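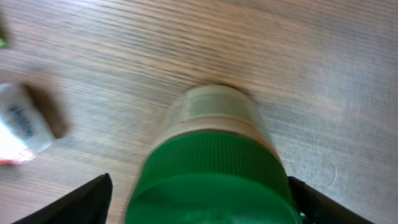 Nadège Besson meint, der Leim sei zu früh aus dem Topf gekommen, und die zweite Charge solle man gar nicht erst auf Nussbaum probieren.

2021-11-20, Werkstatt Salitz

Hautleim, Charge 4. Granulat über Nacht gequollen, morgens überschüssiges Wasser abgegossen, dann ins Wasserbad. Der Regler am Bad schwingt noch immer nach, beim Einschalten schießt er über und braucht lange zurück. Sollte vor Dezember getauscht werden, Teil ist bei Tanguy angefragt.

Proben: 8 Leimfugen auf Buche, stumpf, Flächen frisch gehobelt. Vier davon vorgewärmt, die anderen bei Raumtemperatur verleimt. Zwingen nach Gefühl angezogen, Drehmomentschlüssel ist noch bei Gwenaël. Offene Zeit bei den kalten Stücken sehr knapp, an zwei Fugen hat der Leim schon angezogen, bevor die Zwinge saß. Diese beiden mit Bleistift markiert und gesondert gelegt.

Zu Nadèges Einwand: kann stimmen. Der Leim lief beim Abstreichen noch in Tropfen statt als Faden vom Pinsel. Charge 3 war beim gleichen Ansatz zäher. Unterschied könnte am Sack liegen, die neue Lieferung hat die Losnummer 1515, die alte war nicht beschriftet. Ab jetzt Losnummer immer mit eintragen.

Rest von Charge 4 abgefüllt und in den Kühlschrank, Deckel beschriftet. Nicht öfter als einmal wieder erwärmen, sonst taugt der Vergleich nichts.

Auftrag Prirketent (Schubkastenfronten, Furnier lose an der Unterkante): erst anfangen, wenn die Buchenproben gebrochen sind. Alter Leim an der Kante löst sich mit warmem Wasser, an einer verdeckten Stelle ausprobiert. Furnier dort etwas gewellt, zwischen Zulagen gelegt.

Offen:
Zwingen reinigen, an zweien klebt noch Leim von letzter Woche
Gwenaël Lebrun nach dem Schlüssel fragen
Bruchbild der Proben notieren, Holz oder Fuge
Quellzeit für Charge 5 verlängern, sonst alles gleich lassen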